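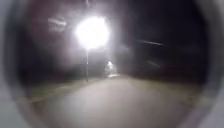

Paved path after dark, with one street lamp close by and a second light farther along.

Night path walkers wanted – paid, part-time

Wisinard is looking for people to walk paved paths after dark and tell us how well they are lit. The work is part of the Triline path lighting survey in Isarton and Tedesco. No experience in lighting is needed. We want to hear from people who use paths like these on foot, including older adults and people who don't see well at night.

What you will do

You will walk a set route with one other participant. At each marked stop you fill in a short form on a clipboard. The form asks how far ahead you can make out the edge of the pavement, whether the nearest lamp bothers your eyes, and whether you would be comfortable walking on to the next light alone. Glare from a lamp and dark patches on the ground between lamps both matter to us, so please write down either one even if the path seems fine overall.

There are no right answers. We ask that you don't compare notes with your partner until both forms are turned in.

Time and pay

Each walk takes 90 minutes, including a short talk at the start and time to hand in forms. Pay is $45 per walk, sent by check or direct deposit within two weeks. You may sign up for up to four walks. Start times depend on sunset and will be given when you are booked. Walks go ahead in light rain. If a walk is called off for weather after you have arrived, you will still be paid for it.

The Isarton route is 1330 meters and mostly flat. The Tedesco route is 2000 meters and has one long slope. Tell us which you prefer – we can't promise it, but most people get their first choice.

Who can apply

You must be 18 or older and able to walk the full route at an easy pace. Canes and walking poles are fine. Wheelchair users are welcome on the Isarton route. Please don't apply if you work for a company that sells or installs outdoor lighting.

What to bring

Flat shoes, a coat, and your glasses if you wear them for distance. We supply the clipboard, a reflective vest and a small red light for writing. Phones and flashlights stay off between stops except in an emergency.

How to apply

Fill in the form at the Wisinard front desk, Room 707, or ask for one by mail. Forms are due by Monday, May 3, 2021. We will contact everyone who applies, whether or not there is a place. A second round of walks is planned for December, and you can check a box on the form to be considered for that one only.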